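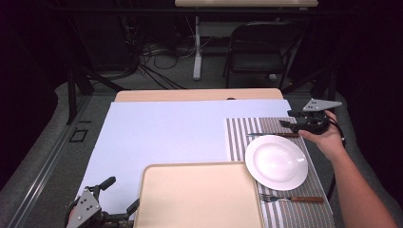
4.2 Recording a demonstration by hand

Each Clunby task needs 36 demonstrations before training. Start with the table setting task. The knife lies across the placemat above the plate and the fork below it, so the two handles are easy to tell apart.

1. Hold the gripper still until Pludex shows READY.
2. Press Record, then move in at an even speed.
3. Open the jaws wide before you come down over the tray.

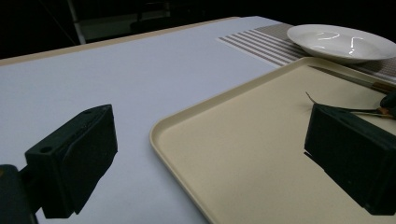 Kiros Chala adds that new operators close the jaws too early, and that a pause of one second above the handle cures it.

4. Close on the handle, lift, and press Stop.

CAUTION: Keep fingers away from the blade. 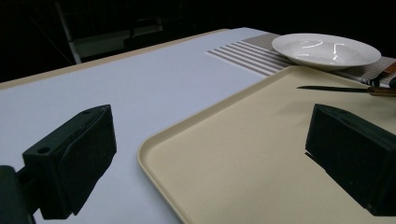
Page last changed: 2020-05-19

NOTE: Takes longer than 15 seconds are rejected. Record them again under the same task name.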